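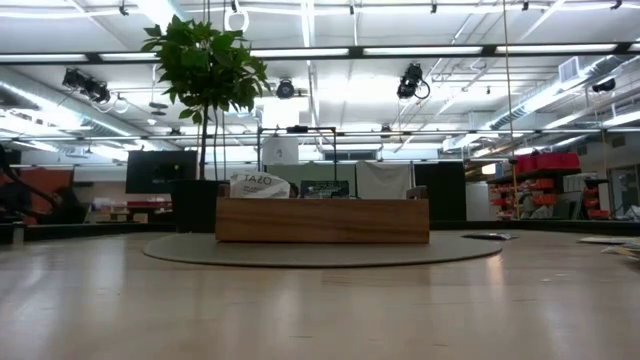
Door chimes are the cheapest thing I ever bought for keeping track of a small kid at home, and I wish I'd set mine up before my daughter learned how doorknobs work. You stick a sensor on the door, the hub sits somewhere in the house, and when the door opens you get a ding on the hub and a buzz on your phone. Ours is the Plillorix starter kit, but most of these kits go together the same way. Before you start, clear a spot for the hub that's out in the open and up off the table a little. A wooden box like that orange-brown one on the round gray mat would do fine as a stand, as long as you put the hub on top and don't bury it behind a bag or a pile of papers.

What you need

The kit (one hub, 3 door sensors, batteries, sticky pads)
A small Phillips screwdriver for the hub's battery door
Rubbing alcohol and a rag
Your Wi-Fi password, and please go find it now, not with a screaming toddler on your hip like I did

Step 1: Charge and wake up the hub

Plug the hub in and leave it alone until the light goes solid green. Mine took most of an afternoon the first time. Then open the little door on the bottom and put in the backup battery, so the chime keeps working if the power goes out. You won't get phone alerts without Wi-Fi, but the hub itself will still ding.

Step 2: Get it on your Wi-Fi

Open the app, tap Add Hub, and pick your network. If you see two versions of your network name, choose the 2.4 one. If you get error 307, your phone is on the other one! Switch it over, close the app all the way, and try again. I fought with that message for an entire evening before I figured it out, so I'm putting it here in plain sight.

Step 3: Pair the sensors before you stick them up

Do this right next to the hub. Pull the plastic tab out of the first sensor, hold the button until it blinks, and wait for the app to find it. Name it right away — "back door" or "garage," something you'll understand half asleep. Then do the next one. If you pair them all and name them later you'll be opening and closing doors all over the house trying to work out which is which (ask me how I know).

Step 4: Mount them high

Each sensor has a big half and a skinny half. The big half goes on the frame and the skinny half goes on the door, with the arrows lined up. Wipe both spots with alcohol and let them dry, then press hard and hold. Put them at the top of the door where little hands can't reach. These have button batteries inside, and you really don't want a kid prying one open.

Hold the two halves in place with painter's tape first and open the door a few times. On our back door the gap was too wide and I had to build up the skinny side with an extra pad.

Step 5: Walk test

Shut everything, start the walk test in the app, and open each door one at a time. Listen for the chime from wherever you usually are, including your bed and the shower. Our place is small. My sister's is closer to the 4000 square feet end of things, and she ended up adding a Merkis plug-in repeater in the hallway because the far door kept dropping off.

Step 6: Pick your sounds

The factory chime is cute and very easy to sleep through. I use the soft one during the day and the loud siren-ish one at night, on a schedule. Set the night one to start a little before bedtime, when everybody's distracted with baths and pajamas.

Keeping it going

I swap all the sensor batteries every April whether they need it or not, and I redo the walk test then too. If the sticky pads start to peel in hot weather, replace them, don't just mash them back on. And keep your regular locks and latches in use, because a chime only tells you the door is open. You still have to get there.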